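Every January I get the urge to learn a language properly, and every January somebody sends me a link. This year it was Yanti Osman, who has signed up for the Plunex classical Latin course and wants company. The page promises that you will be reading "original authors" after 80 lessons. I did four years of Latin at school and I would like to know which authors. The ones who wrote mottoes?

I asked for the reading list before paying. What came back was a sheet with 8 extracts, the longest of them 200 words, all of them "lightly adapted." I have nothing against adapted texts - we all started there - but call them that on the front page.
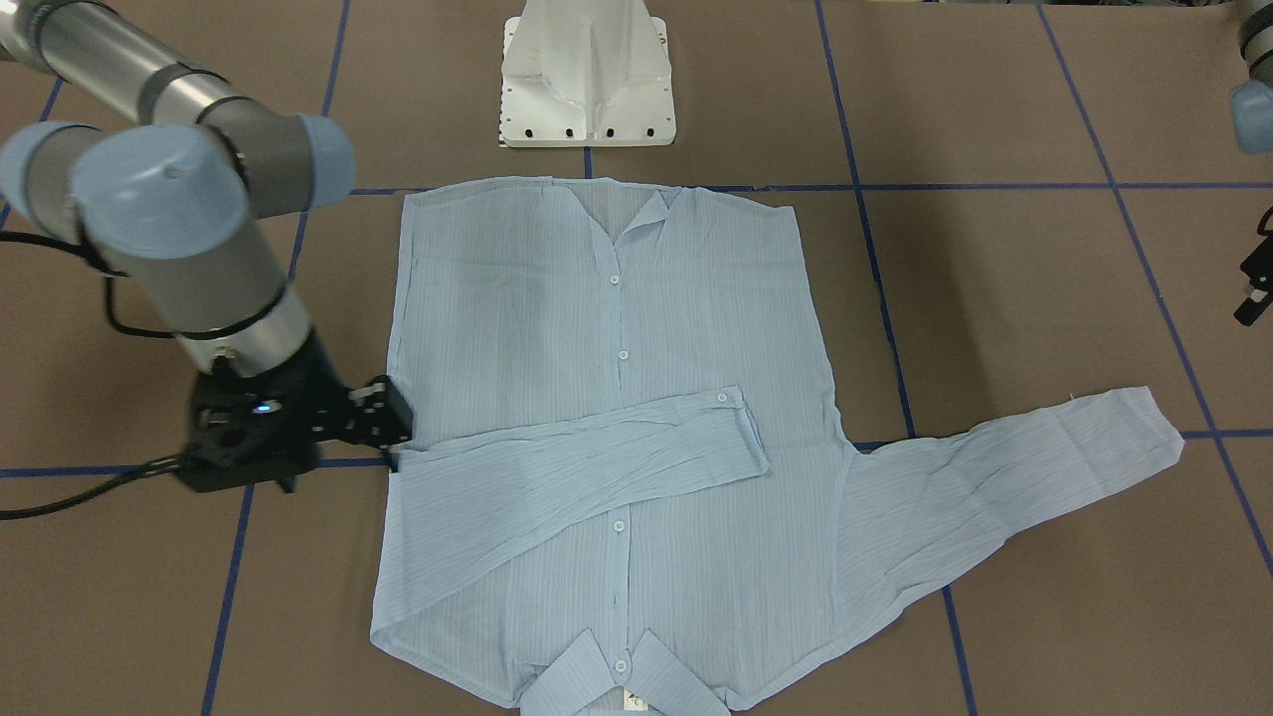
The fee is $400, and it includes a certificate. I asked who recognizes the certificate and was told it is "widely respected." By whom? Fergal Moynihan taught Greek and Latin at a night school for most of his working life, and he had never heard of it. He also pointed out that the teachers' page lists first names only. Maybe they are excellent. I'd like to be able to look them up.

What bothers me more is the sales talk about heritage. We're told Latin will sharpen the mind, fix your English and put you in touch with the roots of everything. It might do a bit of that. It will mostly teach you Latin, slowly, with a lot of verb tables, and I think that is a good enough reason to do it.

Yanti starts in February regardless. I've told her I'll borrow her sheets and try the first extract with my old school dictionary. If it's any good I'll say so here, and I may even pay up.

Print this post | E-mail this post

Last updated: 2nd January

Contact | Copyright, all rights reserved | Back to top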